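Eggs, grippers and a good deal of blue tape
Gallery – end-effector comparison, part two

Those of you who sat through part one will remember the foam blocks. They were picked up, they were put down, and the only complaint came from a reader who wanted to know when we would try something that minded. So, eggs. We have been comparing grippers and controllers on the same bench since the spring, and an egg turns out to be a very good way of ending an argument between two people with strong views on finger geometry.

The job is easy to write down. Take eggs off a plate, put them in the cups of a small clear carton, don't make an omelette. We ran it with two sets of fingers (the narrow Zostitz pair and the wider Fonari ones, which have a softer face and a higher opinion of themselves) and two controllers, the Itside box and the older Howlader one. Every pairing got 200 tries. Plates, carton and tape layout stayed the same throughout, and so did the arguments.

Click through for the larger versions. The raw logs are on the downloads page, if you enjoy that kind of thing.

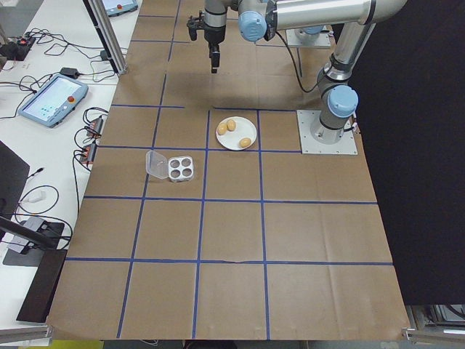

Zostitz workshop, November

Three eggs on the plate, an open carton with nothing in it yet, and the arm with its fingers pointing straight down. The blue tape divides the brown covering into rectangles, which lets us write "plate one box to the left" in the notes and have it mean something a week later. Before the tape we used pencil crosses, and before the pencil crosses we used optimism.

The plate is the awkward part of this layout. Eggs on a plate go where they like, and two that touch are a different problem from one sitting apart. The lone egg was nearly always the easy one. With a touching pair, the wide fingers had a habit of nudging the neighbour on the way down, so that the egg they had planned for was no longer quite where they had left it. The Howlader controller dealt with this by carrying on regardless. The Itside stopped, thought about it, and had another look, and over 200 tries all that thinking adds up to a long tea break.

A note on cables, as we had letters after part one. Yes, there are a lot of them on the white table. Yes, we know which one is which. Mostly.

On lighting: the black curtain went up after the first morning, and the camera results from before it went up have been left out of the table. Anyone who wants them is welcome to them, but they say more about our windows than about any gripper.

The score so far, for people who skip to the numbers. We got through 731 tries before writing this page, with the last pairing still to finish. The narrow fingers broke 12 eggs and the wide ones broke 13, so anybody hoping for a clear winner on gentleness can put their flag away. Where the two do part company is in the carton. Narrow fingers fit down beside a cup without much fuss. Wide ones need somewhere to go, and a carton with an egg already in the next cup is short of somewhere.

Our marking is stingy. An egg counts if it ends up sitting in a cup, unaided, with the fingers clear of it. Leaning on the rim is a miss. Sitting in the right cup with the carton dragged into the next box is also a miss, though we did have a long talk about that one and the minutes are not friendly.

The wrist camera earned its keep on this job more than on any other we have tried. With the foam blocks we could have managed without it. Clear plastic is another matter: it shows you the table through the cup, a bright glint on the rim, and very little that a program would recognise as an edge. The Itside's own vision add-on spent its first day convinced that the carton was a rumour. We ended up teaching it to look for the glints, a trick we are slightly ashamed of and will certainly use again.
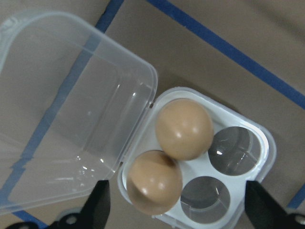
Things we would do differently

Buy more eggs, for a start. We used the same ones for as long as they lasted, and shells that have been handled all day are not the shells you began with. Part three will use a fresh set for each pairing.

Fix the carton down, or at least run half the tries with it fixed. A loose carton is closer to real life, but it mixes up two questions – can the gripper place an egg, and can it leave the furniture alone – and we spent too long trying to untangle them afterwards.

Weigh the eggs. We didn't, and three readers will now write in.

Leave the lid for later. Folding it shut was on the original list of jobs, and the Fonari fingers are said to be rather good at hinges. That claim comes from the Fonari leaflet, so we shall see. Part three goes up in January, lids included.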